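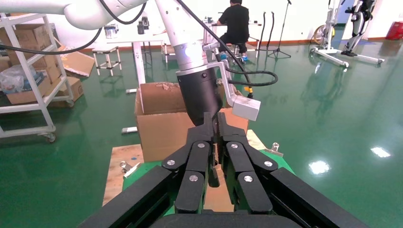
Two arms and an open cardboard box at one of the workstations in the Wudthorpe lab.

WUDTHORPE PUTS EVERYDAY CHORES TO THE TEST

Can a robot pack a box yet? Fold down the flaps, pick up the tape, move on to the next one? Wudthorpe has spent the season finding out, and the first results from its Grokton project are ready to share!

Grokton takes jobs people do without thinking, at home and on the shop floor, and gives them to robot arms. The list has 14 chores so far, from closing a carton and wiping down a counter to pairing socks and sorting bolts into bins. Each one is tried over and over with ordinary items, dents and creases included.

The team logged 251 complete attempts for this first round. Of the 14 chores, the arms can now finish seven dependably without a person stepping in. Another five get done on a good day, and the last two (socks, and tying a trash bag) are still waiting for their first clean run.

"I love the cartons," said Osian Meredith, who leads the project. "A new box is pretty easy. A box that's been opened a few times has soft corners and flaps that go wherever they like, and the arms have to deal with that. When we started, they'd push a flap down and it would pop right back up. Now they hold it with one arm and go get the other side - I still cheer every time."

Speed is another matter. A person at a packing bench is a good deal faster on every chore on the list, and Meredith expects that to be true for a while. The arms also do best when things are placed near where they expect them. Move a bin to the far side of the table and some chores have to be set up again.

The packing trials were planned with Griffiths, a mail-order parts shop whose staff picked the box sizes and showed the team how they like a carton closed. Household chores were chosen with help from Cikby, a home-care service that asked its helpers which jobs eat up the most time on a visit. Laundry won by a mile.

The second round begins in September. It will bring back all 14 chores, with more clutter on the tables and softer things to handle, such as dish towels and bread bags. Griffiths will also send over a batch of returned cartons in whatever shape they come in.

Wudthorpe will hold an open afternoon at the lab during the second round, starting at 2 p.m., with time for questions and a chance to suggest a chore for the list. Details will be posted on the Grokton project page.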